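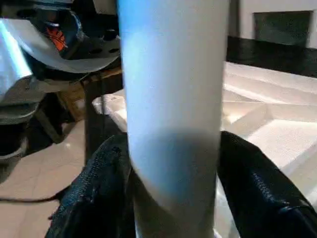 Why can't you just sell me the pole on its own, one customer wrote to Wikira in December, when the tray I already have is perfectly good? Several others had sent in much the same question over the year, and from today they can buy the parts they want.

Wikira makes Dotstead Parts available separately

11 January 2023 – Wikira, the maker of the Dotstead tray stand, is to sell the tray and the upright pole as separate items. Until now both have come only as a complete stand. The complete stand stays on sale at the same price.

The pole is a plain white tube with a smooth finish and fits every Dotstead stand made so far. The tray is moulded in white plastic with a raised rim all the way along its edge, and has a recessed compartment for small things such as keys, pens or a phone. Neither part needs any tools to fit. A printed sheet is packed with each one, and the same sheet can be downloaded from the Wikira website.
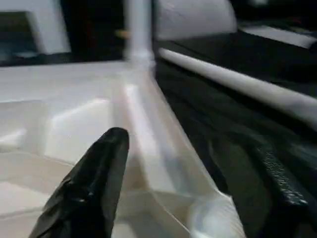

White moulded tray with recessed compartment and raised rim.

Wikira has also changed the way the parts are packed. The old carton held the tray flat with the pole laid across it, and some customers reported marks on the rim where the two had rubbed together on the way. Trays and poles now travel in their own cartons, including when they are ordered together as a full stand. Customers who order a full stand will therefore receive 2 cartons, which will normally be delivered at the same time.

A first run of 2000 trays has been made for the spares range. Further runs will follow if there is demand. The poles are already in stock at the Ero warehouse and are ready to go out.
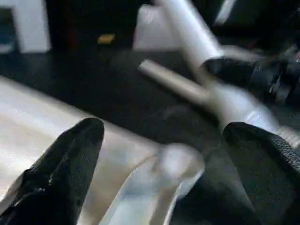

Orders placed before noon will leave Ero on the next working day. Unused parts can be sent back within 30 days for a refund, and the original carton should be kept for this if possible. The guarantee on separate parts is 5 years, the same as for the full stand, and runs from the date on the receipt. Marks caused by ordinary use are not covered.

Owners of older stands are asked to check the underside of the tray before ordering. Stands sold through the Intarasuk shop in the first months have a slightly narrower fitting and need an adaptor ring – it is free, but has to be asked for when the order is placed. If the label is missing or cannot be read, customer services can usually tell from a photograph of the fitting.

Dotstead trays and poles can be ordered from the Wikira website or bought over the counter at the Intarasuk shop. Trade customers should use their normal order form, where both parts are now listed under Spares.

Notes to editors

Wikira designs and sells small furniture and storage for the home. Dotstead is its range of tray stands. Sample parts are available to the press on request from the Wikira press office.

ENDS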